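J'ai fini hier soir le troisième tome de la saga Gredia. 163 chapitres au compteur depuis le début, et toujours pas de carte en ouverture. Je déroule, pour ceux qui hésitent encore à s'y mettre (et pour ceux qui ont lâché au tome deux, je vous comprends).

1/ Rappel pour les retardataires. Gredia est une ville où l'on peut emprunter les souvenirs des autres, comme à la bibliothèque, avec une date de retour. Naïma, quinze ans, travaille au comptoir des retours. Elle n'a pas le droit de les ouvrir. Devinez ce qu'elle fait page 12.

2/ Le premier tome tenait debout sur cette seule idée, et il tenait bien. Le deuxième a cru nécessaire d'ajouter une prophétie. On ne dira jamais assez de mal des prophéties. Celle-ci rimait, en plus.

3/ Dans le troisième, Doaa Kabbaj fait comme si la prophétie n'avait jamais existé. Une ligne au chapitre quatre, un personnage hausse les épaules, et voilà. J'ai rarement autant aimé un haussement d'épaules.

4/ L'histoire, sans rien gâcher : un souvenir revient au comptoir avec une semaine de trop dedans. Une semaine que son propriétaire jure n'avoir jamais vécue. Naïma la regarde, évidemment, et s'y voit en train de faire quelque chose de très grave avec beaucoup de calme.

5/ Les cent premières pages sont ce que j'ai lu de mieux en roman ado cette année. Le reste est bien aussi, mais il a l'air de le savoir.

6/ Il y a un garçon. Il s'appelle Janwood, il a les yeux gris, il arrive par une fenêtre alors que la porte est ouverte. Je n'ai rien contre les garçons qui arrivent par les fenêtres, mais au troisième tome on pourrait lui confier une clé.

7/ Heureusement il y a aussi Gaber, la grand-mère, qui a rendu tous ses souvenirs de mariage en retard exprès pour ne pas avoir à les récupérer. Elle a onze répliques. Je réclame un tome entier, format poche, gros caractères.
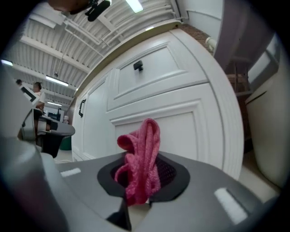
8/ Le passage du tribunal, maintenant. Quarante pages de procédure dans un roman pour lecteurs de treize ans, il fallait oser. J'ai lu ça debout dans la cuisine et les pâtes ont cuit le temps qu'elles ont voulu.

9/ Côté traduction, Latifa Ezzat s'en sort avec les honneurs. Elle a trouvé « la souvenance courte » pour désigner les gens qui empruntent sans jamais rendre, et je m'en sers désormais pour parler de mon beau-frère et de mon exemplaire du tome un.

10/ Une réserve tout de même : les dialogues des méchants. Ils s'expriment comme des notaires qui auraient avalé un opéra. « Vous ignorez, enfant, ce que le silence coûte. » Madame, elle a quinze ans et elle travaille au guichet, elle sait très bien ce que ça coûte, c'est affiché au mur.

11/ Sur la longueur. L'intégrale des trois tomes fait 1 088 pages. Le tome quatre est annoncé pour mars chez Jovau et l'éditeur promet un livre « resserré ». Au tome deux aussi, c'était resserré. Je me suis fait un torticolis avec.

12/ On me demande en commentaire s'il faut avoir lu les précédents. Oui. Le résumé au début est rédigé par quelqu'un qui n'avait visiblement que le recto de la feuille. Il manque la sœur. La sœur est le sujet du livre.

13/ Pour Kgomotso Naidoo qui me pose la question chaque fois : non, le chat ne meurt pas. Il est emprunté, puis rendu, un peu changé. J'ai relu la scène deux fois et je ne suis toujours pas sûre que ce soit le même chat.

14/ La fin. Je ne raconte rien, je signale simplement que la dernière page s'arrête sur une date de retour, et que cette date tombe avant le début du premier tome. J'ai ressorti le tome un à minuit passé. Page 31, c'était écrit. C'était écrit depuis le début et je l'avais lu en mangeant une clémentine.

15/ Du coup je lui pardonne la prophétie. Pas les rimes.

16/ Verdict : à lire si vous avez aimé le premier, à offrir à un ado qui prétend ne plus aimer lire, à cacher à un adulte qui doit se lever tôt. Quatre étoiles sur cinq — la cinquième est retenue en caution jusqu'à ce que Janwood apprenne à sonner.

17/ Ajout de ce matin : Wael Morsy me fait remarquer que la couverture montre une héroïne blonde alors que Naïma est décrite brune dans les trois volumes. J'ai vérifié. Il a raison. Sur la couverture du tome deux elle tient aussi une épée. Il n'y a pas d'épée dans Gredia, il y a un tampon encreur.

18/ Prochain fil mercredi si je tiens mes délais : un roman de fantômes en vers libres que m'a prêté Amnuay Suksawat avec la mention « tu vas râler ». J'en suis au deuxième poème et je prends des notes.

Contact · Mentions légales · Tous droits réservés · Retour en haut de page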